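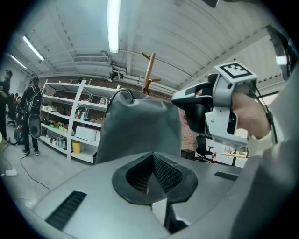

Chapter 6. Showing the Task: Hand Guiding, Handheld Tools, and Remote Control

6.1 Scope of the chapter

Chapters 4 and 5 treated motion as something a programmer writes down. In this chapter motion is recorded from a person. The person may push the arm through the path, drive it from a distance with an input device, or do the task with a separate gripper held in the hand while the robot stands still or is absent. All three methods produce a demonstration: a time-ordered record of poses, gripper openings, and sensor readings that a controller can later be fitted to.

The handheld gripper in the opening photograph belongs to the third group. A square black-and-white marker is mounted on a bracket at its top. A marker of this type has a known size and a known pattern, so a calibrated camera that sees it clearly can compute where it is and which way it faces. Pose recovery from markers is covered in Section 6.4.

6.2 Terms

Demonstrator. The person who performs the task.

Episode. One recorded attempt, from the start signal to the stop signal. Failed attempts are episodes too and are labeled as such.

Tool frame. The coordinate frame fixed to the gripper, with its origin midway between the fingertips unless stated otherwise.

Embodiment gap. The difference between the body that gave the demonstration and the body that must repeat it. The gap is small in hand guiding, where the two are the same machine. It is larger with a handheld tool, since a human wrist can reach poses that a given arm cannot.

6.3 Choosing a method

Hand guiding needs an arm whose joints can be made compliant. The recorded joint angles can be replayed directly, but the demonstrator's hands often block the cameras, and heavy arms tire the operator.

Remote control keeps the demonstrator out of the workspace. Its weak points are delay and the loss of touch. In the Flinia exercises at the end of this chapter, students add a fixed delay to the command channel and plot its effect on insertion time.

A handheld tool gives the fastest and most natural motion. It records no joint angles, so each path must be checked against the reach and speed limits of the target arm before use – a step that is easy to skip and costly to repair.

The Sekiguchi table in Appendix B lists the three methods against task type. Readers working with the Pustus simulator should use the second version of the table, which leaves out contact forces.

6.4 Recording conditions

Poses and camera images must share one clock. At 30 images per second, an offset of a single image is a thirtieth of a second, enough to place a fast-moving gripper well away from its true position. Measure the offset before each session and store it with the data.

Cables deserve attention when a tool is tethered. A cable that pulls on the tool changes how the demonstrator moves, and one that crosses the camera's view can hide the marker. Route it behind the wrist and leave slack for the full reach of the task.

The Sevholm data set, used in the problems that follow, contains 30 episodes of a single pick-and-place task, divided between 2 demonstrators. Before reading on, plot the tool path of the first episode from each and compare the approach angles.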